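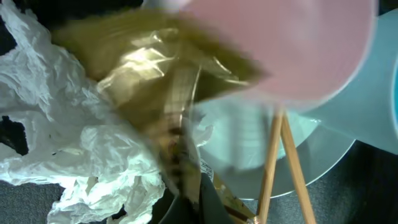

第4章 腕部相机看到的夹爪世界

拉里玛·坎特实验教材组 编
执笔:菲洛梅娜·基耶 审读:里曼塔斯·图姆
11月更新

前三章我们一直站在桌边看夹爪干活,这一章要换个位置,把眼睛搬到机械臂的手腕上!这是全书我最盼着写的一章。

从手腕上看出去,东西离得很近,也很乱。皱巴巴的白色塑料袋一下子占去半个视野,褶子亮得发白;金色的物件和旁边粉色的东西糊成一片,边缘都发透了;可两根细木棍靠在一起,木纹还看得见,地毯的细点也清清楚楚。同一瞬间,有的清楚,有的模糊,控制器拿到的就是这样的输入。请先记住这种不均匀,后面每一节都会用到它。

本章比较两款夹爪:Leltley的两指平行夹爪和Erraji的软指夹爪。两者装在同一台Vuka机械臂上,腕部相机的安装位置不变,控制程序也不变。我们在Gunside实验室一共做了327次抓取,其中275次留有完整的腕部录像,配套练习用的就是这一批。

薄塑料、反光表面、细棍、浅盘,各有各的难处。塑料袋的轮廓随时会变,软指一碰,它又是另一个样子;亮面物体的高光会跟着手腕移动,很容易被当成边缘;细棍太窄,对位差一点点就会夹空。贾扬蒂·南比亚尔负责控制器部分,她在4.3节给出了一种很漂亮的减速策略:离目标越近,手腕走得越慢,模糊也随之减轻。第一次读到那几条曲线时,我高兴得把它们重画了两遍。

读完本章,你应当能够看着一段腕部录像,指出夹爪在哪一步失去了目标,并说出换一款手指或者调一调曝光会带来什么变化。手边有机械臂的同学,请边读边试,参数随便改,改坏了再改回来。

4.1 先看手指,再看相机

夹爪的开口宽度决定了它能接近什么,手指的厚度则决定了相机还能看见什么。我们从较薄的平行手指讲起。

本网站使用Cookie以改善阅读体验。继续浏览即表示您同意我们的Cookie政策。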